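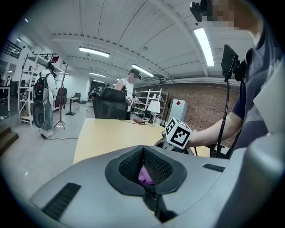

The Flap Bag, Considered as a Container

Jul 27, 2021

A fabric bag with a fold-over flap has fewer working parts than almost any other piece of luggage. There is a body, a flap, a closure and a strap or two. The body is usually a flat pattern folded once and sewn up the sides, sometimes with a gusset. The flap is a continuation of the back panel. Everything a user complains about can be traced to how those parts meet, and most of it can be seen by putting one soft item into the bag on a table and taking it out again.

Soft items are the hard case. A book or a lunch box holds its own shape and will push the mouth of a bag open as it goes in. A cloth won't. It folds against the rim, catches on whatever hardware is nearest, and fills the corners last. If a bag takes a crumpled cloth without trouble it will take nearly anything of the same volume.

Clasent, the repair workshop in Brestarley, keeps a ledger of every bag that comes across its counter. Ulises Ñahui, who runs the bench, let us read it for this article. It covers 1,285 repairs to fabric bags of all types. Of these, 435 were to the flap or its closure. Strap anchors came next, then side seams, then linings. Body fabric worn through in the open panel is rare enough that Ñahui writes it up separately.

"People blame the snap," he says. "The snap is fine most of the time. The cloth under it has gone."

A snap has four pieces: a cap and socket on the flap, a stud and post on the body. The pieces are pressed through the fabric and hold by compression. Each time the flap is pulled open, the load goes into a ring of fabric slightly wider than the cap. On a single layer of light polyester that ring begins to stretch, the hole goes oval, and one day the cap comes away in the hand. A reinforcing patch behind the hole spreads the load. Clasent uses a patch that extends 12 millimeters past the edge of the cap on all sides, cut with rounded corners so the patch doesn't start a tear of its own.

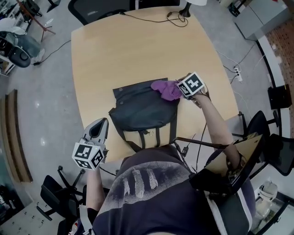
Closure count is the first decision a pattern maker has to settle. One central snap is cheap and quick, but the flap corners are free to lift, and small contents will work their way out of the sides when the bag is carried at a tilt. Two snaps hold the flap flat across its width. The cost is in handling: both have to be released before the mouth opens properly. With the flap only partly lifted, as on the black bag with two snap buttons on the table, the way in is narrow, and a purple cloth is pinched at the upper right corner. Anything soft offered at that angle tends to bunch at the rim. The remedy is dull and reliable. Open the flap all the way, lay it back, flatten it with the side of the hand, and only then reach for the contents.

Strap layout matters more than it appears to on paper. Where straps run down the front panel they stiffen it, which helps the bag stand but resists the mouth opening toward the user. Straps sewn only at the side seams leave the front panel slack and easy to pull forward. Ñahui prefers the second arrangement for bags that live at a desk and the first for bags that are carried full. Metal fittings should sit low on the panel, clear of the mouth. A ring or slider near the rim will snag knitwear sooner or later.

Fabric weight is the other variable. The Tarero mill supplies Clasent with a plain-weave cotton and a coated nylon for panel replacement. The cotton creases and keeps its crease, so a flap made from it learns where to fold and stays back when opened. The nylon is lighter and sheds water. It also springs, and a nylon flap that has been stored closed will drift shut over the hand unless something holds it. A strip of twill tape along the flap's edge adds enough weight to correct this on most bags of ordinary size.

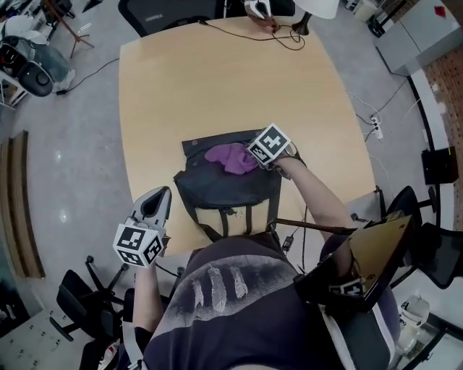
Shahzad Arain
Contributing Editor, Materials and Making

With the flap folded open toward the far side of the table, the geometry changes. The opening faces up and toward the person sitting at the bag, the straps hang out of the way off the near edge, and the crumpled cloth sits inside the opening. The table does part of the work too. A bag laid on its back has its rear panel fully supported, so the only fabric that has to be managed is the front.

The orientation is worth copying at home. Lay the bag down with the flap hinge farthest away. Let the straps fall toward you. Put the contents in at the opening and press them toward the bottom seam, corners first if the item is large. A cloth loosely bunched will go in faster than a folded one and come out worse. A cloth folded in thirds and then in half goes in as a block and can be pulled out by one edge. For a bag used every day, the folded method saves enough rummaging to be worth the trouble. For a dust cloth it makes no difference.

Taking things out is harder on the bag than putting them in. The usual motion is a pull upward against the rim, and when the contents have spread, that pull lifts the front panel with them. The stress lands at the two points where the front panel meets the side seams. In the Clasent ledger these are entered as "mouth corners." A bar tack at each corner, sewn through the seam allowance and not beside it, will usually outlast the bag.

We wanted a wear figure for the closure and the Mohmand test bench had one to offer. Its rig opened and shut a two-snap cotton flap, unreinforced, and the first cap pulled through at 2,532 cycles. A user who opens a bag four times a day would get there in under two years. The second snap, carrying the flap alone, was left running and gave out soon after. One flap is one flap, and the result should be read that way, but it agrees with the dates in Ñahui's ledger, where bags tend to come in during their second winter. December is his busiest month for snaps.

Replacement is a short job if the fabric around the hole is still sound. The old cap is cut off, the hole is squared up under a patch, and a new snap is set a few millimeters from the original position, with its partner moved to match. If the fabric has thinned, Ñahui removes the whole lower edge of the flap and rebuilds it with a facing. He won't set a larger cap over a worn hole, although customers ask for it. The larger cap hides the damage and loads the same tired threads.

Cleaning is mostly brushing. Turn the bag out, run a stiff brush along the bottom seam, and wipe the snaps with a dry cloth. Grit in a socket raises the force needed to open it, and all of that force goes into the flap. A socket that has become stiff can be eased with a trace of paraffin wax on the stud. Oil will mark cotton and should be kept away from it. Store the bag open.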